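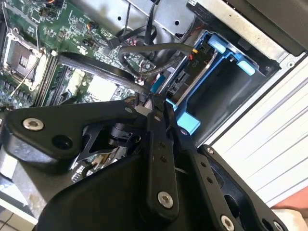 Can a machine with no processor in its socket still count as a working computer for the purposes of the inventory? It goes down as "incomplete" until a processor is fitted, and incomplete machines stay off the lending list.

With that out of the way, the chair opened the meeting of the Vastby Repair Room, 2019-09-06, eleven minutes late, the kettle having been given priority.

1. Last minutes
Approved. The line about the "historic" screwdriver set was struck out, as it was bought in September of last year.

2. Money
Balance stands at $3,718. The Mugo parts order came to $1,729 and is paid. A member asked whether we could have bought fewer memory modules. We could have.

3. Jekia desktops
The office at Jekia has offered us 30 old desktops, free, if we haul them away. Agreed to take them. Where they will go was discussed at length and not settled. The hallway was proposed by everyone who doesn't use the hallway.

4. Drives
Every hard disk comes out of its case before anything else is done to it, and gets a label with the case number. Last month's system, described as "remembering," is discontinued. Blue caddies stay with the case they came from. They look as if they swap between models and they do not, as 11 of them have now shown us.

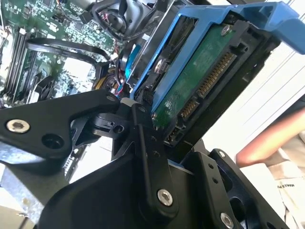
Jokenow asked by e-mail whether wiped drives could go back in the same day, so that a case isn't sitting open on the bench all week collecting crumbs. Agreed, provided the wipe has been signed for. The crumbs were referred to item 6.

5. Dust
Compressed air is to be used outdoors. This was also agreed in the spring, indoors, in a cloud.

6. Food on the benches
No food on the benches. One vote against, from a member holding a muffin.

7. Any other business
The key to the parts cabinet is missing again. The cabinet is unlocked, so work can go on.

Next meeting: same room, once the Jekia load is in. Bring gloves.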